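### 4.2 Laundry

Laundry has been promised to machines for so long that the washer and dryer hardly count as robots anymore. They handle the wet part and the hot part. What remains is the bit in between, which is picking things up, and that is where the Maltari controller spent most of its time in our trials.

We ran 226 transfer episodes at the Nunotthorpe site, each starting with the door ajar and a mixed load at hand. An episode counted as complete when every garment had crossed the door ring and none was on the floor. By this standard 93 succeeded. The rest failed in ways familiar to any parent of a teenager: a sleeve left hanging out, a sock abandoned, a shirt moved with great care to the wrong place. Dark garments were the hardest case, as fold edges in black cloth give the depth estimator very little to hold on to (Figure 3).
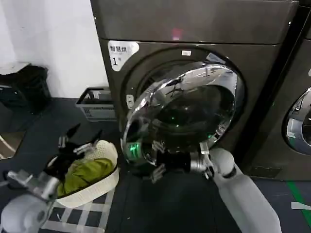

**Figure 3.** Two-handed handling of black clothing at the door of dryer 1, with the laundry basket in front of the machine.

Gittins objected, on reading a draft of this section, that a person with one free arm and a phone in the other would finish the same load before the planner had settled on its first grasp, and that we should report time as well as completion. We have done so. The median complete episode took 483 seconds — long enough, we concede, to reconsider owning clothes.

Two changes helped. Letting the second hand steady the load at the door cut dropped items, and allowing up to 7 regrasps per garment rescued several episodes that the Drusska baseline would have given up on. Neither change did anything for fitted sheets, which we removed from the protocol in May and do not discuss further. Folding is treated in Section 4.3, which is short.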